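Small Storage Basket

A small storage basket is an open container of modest size, kept on a table, on a shelf or in a drawer to hold things that would otherwise roll away or get mixed with other things. The modern household type is mostly made of plastic, in one piece, with holes in the bottom and slots or holes in the walls. Older types were woven from willow, straw, rush or split wood, and these are still made in many regions. The word "basket" has remained in use for the plastic type, although nothing in it is woven.

Form and parts

The usual small basket has a bottom, four walls and a rim. The plan is most often a rectangle with rounded corners. Sharp inside corners collect dust and crumbs and are difficult to wipe, and they are also the place where thin plastic begins to crack. Round and oval baskets exist too, but they leave unused space between them when they stand side by side in a drawer.

The rim is thicker than the walls. It keeps the shape of the basket when it is lifted by one side, and it gives the fingers a smooth edge to hold. In cheaper baskets the rim is only folded outward, and the hollow under it can be felt from below. Some baskets have two handles cut into the short walls, others have none and are carried by the rim.

The bottom may be closed or open. An open bottom is made as a regular grid, with openings small enough that a pea or a button does not fall through. The walls can repeat the same grid, or they can have upright slots. In a basket that is used for washed food, the openings let the water leave. In a basket for dry things they serve mainly to save material and to let one see what is inside.

Colors follow the fashion of the years. White, pale green, pale blue and pink are the most common for the kitchen and bathroom, while stronger colors are sold for children's rooms. 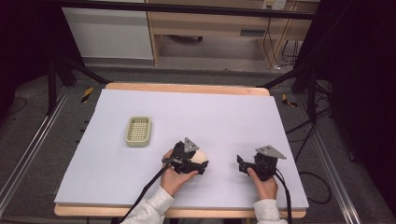
A basket of this kind is light, and on a smooth surface it slides easily when it is touched from one side. For this reason some makers put small feet under the corners, or a narrow ring under the bottom. The feet also lift the grid a little, so that air can pass beneath it. On a rough wooden shelf the feet are less useful – they catch in the grain and make the basket jump when it is pulled forward.

Use for eggs

Eggs are among the oldest contents of the small basket. In farm houses they were gathered in a wire or willow basket and then moved to a smaller one that stayed in the kitchen. The plastic basket has partly taken this second place. Because the bottom is hard, many people lay a folded cloth in it before the first egg. The eggs are put in one by one, and a second layer is usually avoided in a small basket.

The same baskets are used for wooden and plastic eggs, in play kitchens and in sorting games for small children. Here a cloth is not needed. The handbook of household play by Thérèse Sutherland recommends to begin with one basket and one egg, and to place the basket to the side of the child and not directly in front, so that the arm has to travel.

Other uses

In the kitchen the small basket holds garlic, tea bags, bottle caps, lemons or clean sponges. In the bathroom it holds combs and hair clips. In sewing rooms it is used for spools, and in offices for chargers and pens, although thin pens tend to push their points through the grid.

Several baskets of one size are often placed together in a deep drawer. Amra Milošević, who wrote on the order of small kitchens, advised to measure the drawer at the bottom and not at the top, as the walls of many drawers are not quite straight. She also preferred baskets of one color, but this is a question of taste.

Manufacture

Plastic baskets are formed by pressing melted plastic into a steel mold. The walls lean slightly outward, so that the finished piece can be taken out of the mold, and the same slope allows empty baskets to be stacked. A stack that has been pressed together for a long time can be hard to separate. Twisting one basket against the other usually helps more than pulling.

The firm Skanen, founded by Kristof Van Damme, sold a series of grid baskets under the name Norus. The first catalog listed 19 sizes, of which only two were kept in the later years. The smallest was 207 millimeters long. The series was also sold under the name Skurklow, in the same molds but with a narrower rim.

Care

Plastic baskets are washed by hand in warm water with a little dish soap. A soft brush reaches the openings better than a cloth does. Very hot water can bend the bottom, and a basket with a bent bottom will rock on the table. Baskets that stand long in the sun lose their color first on the rim – pale green turns toward yellow – and later become brittle.

Woven baskets should not be soaked. They are brushed dry and then wiped with a damp cloth.

See also: Colander; Drawer divider; Egg basket; Tray

Last revised Mar 11, 2002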